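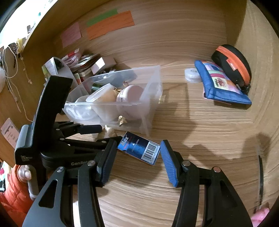 Search reviews Go

Orkano clear storage bin, medium

I bought two of these in September to replace the shoeboxes in our hall closet. They cost 12 dollars each at Neltumen, and shipping is free on orders over 51 dollars, so I added drawer liners to get there.

The plastic is thick enough that the sides don't bow when the bin is full. I put one on the kitchen scale with 122 batteries in it and carried it up the stairs by the rim with no trouble. The lid is the weak part. It sits on top and doesn't snap, so don't plan on turning the bin on its side.
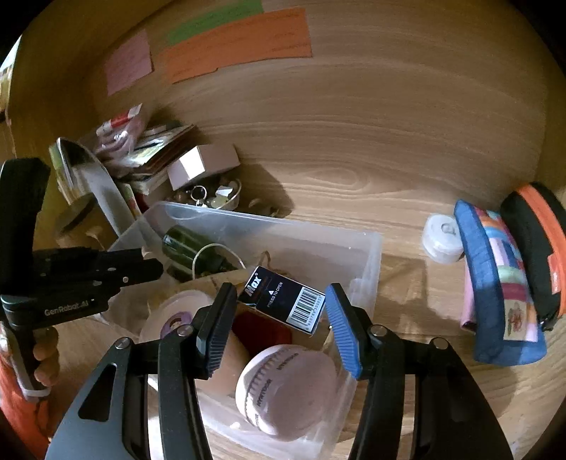 Small stuff in a see-through bin.

You can tell what's inside without opening it, but you can't read labels through the side - the finish is too cloudy for that. I stuck a strip of masking tape on the front of each one.

Stacking is fine up to three high. Past that they slide.
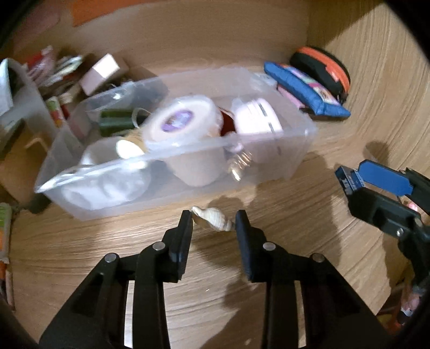
My older Istevov bins have a better lid and cost nearly twice as much. For a closet shelf I'd buy the Orkano again. For the garage or a move I'd pay for the Istevov.

Cleaning is easy with dish soap. Mine came with a sticker on the base that took a while to scrub off.

Four stars out of five.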